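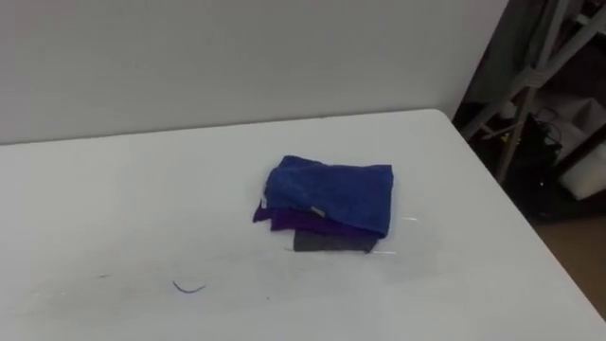
Lane notes, October

Saturday, before open

Oiled all lanes at 7:40 with the Omholm machine, house pattern, 40 feet. Lanes 1 to 8 looked fine on the tape test. Lane 11 read heavy on the right outside boards again. Cleaned the tip on that side and ran 11 a second time. Better, still a little heavy at the 22 foot mark. Leaving it for today. Sânziana Surdu has league at four and will say if the ball hangs out there.

Pinsetter on 6: two stops Friday night, both at the distributor. Belt is glazed. Swapped in the Coman belt from the shelf, that was the last one. Order two. Game count since the previous belt was a bit over 2,000, so it did not owe us anything.

Pinsetter on 9: still drops the 7 pin late about once a shift. Adjusted the cup spring half a turn. Do not turn it more until we see a full evening on it.

Approach on 3 and 4 was tacky near the foul line. Somebody put soda down there during the birthday party. Wiped with the Arnico cleaner, cut as per the jug, then a dry pass. Test slide was okay in house shoes.
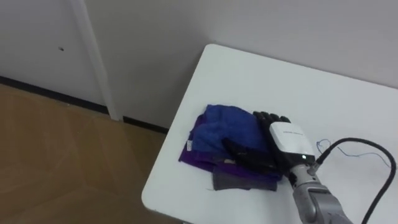
Went over 3 and 4 again after the morning open bowl and it was the same as before, no drag. Will put a mat by the ball return for the next party booking. The kids carry their cups up there whatever the sign says.

House balls: pulled four for cracks, all 10 and 12 pound. One has a chip inside the thumb hole and should not go back out even if we are short. The rest of the rack went through the Vernness polisher on the short cycle.

Shoes: 130 pairs on the counter after sorting. Size 8 men's is low. Three pairs are on the bench with soles lifting, glued and clamped, check them Sunday.

Still open:
Lane 11 oil, wait for league report
Belts for the shelf
Bumper on 2 sticks when it comes down, needs a look with the cap off
Scoring screen on 14 flickers, reseated the cable, no change yet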